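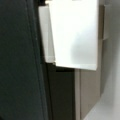 Slide 4. Wrist view, close range

Search this site Search Enter keywords

Posted 5/31/25 by Lefteris Andreadis
Speaker notes, student project talk, Drellimum robotics club

Leave the slide up while talking. One finger at left, something flat and white next to it. Say "flat white object" and move on. The label set has a single class for card, sheet and box flap, and the wrist view does not separate them at this distance.

Point out two things only. The white surface is close to overexposed at upper left. The finger is in deep shade. Both matter on slide 6.

Slide 5. What the students built

Four people on the project. Kyriaki Karamanlidis wrote the grasp planner, Achilleas Pappas the logging, Loïc Riviere the gripper mount. I did the labels. Kyriaki Chrysikopoulos supervised and signed off on the bench rules.

The planner, named Gendska, takes the wrist view plus joint angles and outputs a closing width. It has no depth input. Expect a question on this. Answer: the budget covered one camera, and the club voted for a spare motor.

Slide 6. Exposure

Auto exposure was locked in October after the first bench trials. With it unlocked, a white object near the finger pulled the whole view dark and the edge finder lost the background. With it locked, white surfaces clip. We accepted clipping — the planner needs the lower edge of the object, and that usually survives.

Blur is a separate problem. Fixed focus lens, set for arm's length. Anything near the fingers is soft. The edge finder runs on a reduced copy, so the loss is smaller than it looks on a projector.

Slide 7. Trials

164 logged grasps, 200 planned. The shortfall is the week the Tzavaras controller was out for repair. Do not extrapolate.

Failures fall into 2 groups. Group one: the planner picks a furniture edge instead of the object edge. Group two: closing width correct, approach angle wrong, object pushed away. Retries were allowed, up to 2 per grasp, and are logged under the parent grasp. Read that line out loud. It was misread at Pekham.

Slide 8. Next term

Refocus the lens. Add a matte gray backdrop for calibration only. Rewrite the log format so that a retry has its own timestamp. Achilleas has a draft.

If time is short, skip slide 9 and go to the joint limit table on 10.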